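The Skasum Road File

Frida Dalsgaard got the file at twenty past eight and had it read by the time the courthouse unlocked its front doors. Her client was charged with break and enter at Egilsson's, the marine supply yard on Skasum Road, and with theft of an outboard motor. The motor had been found under a tarp in his uncle's garage in Selska. He had told the police he bought it.

She had been duty counsel in Selska for 15 years and had heard that one before. She bought a coffee from the machine and looked for a free interview room.

The Crown had already made an offer. Plead to possession of stolen property, drop the break and enter, probation and restitution of $2,000 to Egilsson. It was a fair offer for somebody with no record. It was also good until noon, because the prosecutor was driving to Kovura after lunch and didn't want to carry the thing over to another day.

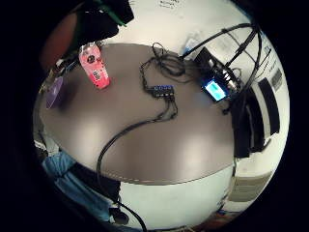
The Receipt

"Do you have anything on paper?" she asked him.

He said the man who sold it to him had written something out. He didn't know where it was. His sister might have it, or it might have gone out with the recycling.

"What was his name?"

"He said to call him Mick. He had a trailer."

"Where did you meet him?"

"The boat launch. He was there the weekend after New Year's."

Frida wrote down boat launch and trailer. The break-in had been in December. The yard's camera showed a person in a dark jacket going over the fence at the back, and then nothing, as the second camera had been out since the fall. It was the kind of evidence a judge might convict on or might not.

She explained the offer. She explained it again more slowly, and told him that a plea meant standing up and saying he knew the motor was stolen, or as good as knew.

"I thought it was cheap," he said. "I didn't think it was stolen."

"How cheap?"

"Four hundred."

"That's very cheap."

"I know that now." 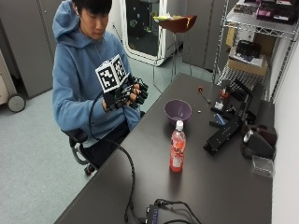

A guilty plea has to be true, and Frida had lost a few clients over the years by insisting on it. She went out into the hall and called the sister, who said she would look and call back. Ten minutes went by, then twenty. Through the glass Frida watched her client, a young man with short dark hair in a light blue hooded sweatshirt, leaning forward a little and looking down at his hands. He looked like somebody waiting at a clinic. She had three other files that morning, one of them a woman who hadn't shown up, and she dealt with what she could of those standing in the corridor with her bag between her feet.

The sister called at eleven. She had found an envelope in the glovebox of her car. On the back of it was a phone number, the words motor $400 as is, and a serial number ending in 721.

"Read me the whole number," Frida said.

She checked it against the police exhibit list. It wasn't the same number. It wasn't close. She had the sister read it out again and send a photo, and then she went to find the prosecutor.

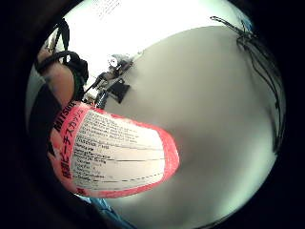

The bottle with the pink and white label.

Before Noon

The prosecutor was in the lawyers' lounge eating a sandwich over the sink. He looked at the photo on her phone for a while.

"So he bought a different motor," he said.

"Or the man wrote it down wrong. Or there were two. Has anyone looked at the plate on the one you've got?"

"It's in the exhibit report."

"I've read the report. Did anyone look at the plate, or did they take the number off Egilsson's invoice?"

He put the sandwich down on its wrapper. He said he was 100 per cent sure it had been done properly, and then he went out to call the detachment. Frida sat down. Someone had left a newspaper open at the curling scores and she read those.

When he came back he didn't sit. "It was the invoice," he said. "They're sending someone to the locker now."

"So we adjourn."

"I'm supposed to be in Kovura at two."

"Then we adjourn quickly," she said.

The judge gave them three weeks and set the matter over to the last sitting of May 2018. Outside the courtroom her client asked if that meant it was finished. She said no. She told him to get the envelope from his sister, put it in a plastic bag and bring it to her office that afternoon, and not to phone the number on it – not once, not even to hear who picked up.

He stood there a moment with his hands in his front pocket.

"I already did," he said. "Last night."

"Who answered?"

"A guy at Egilsson's."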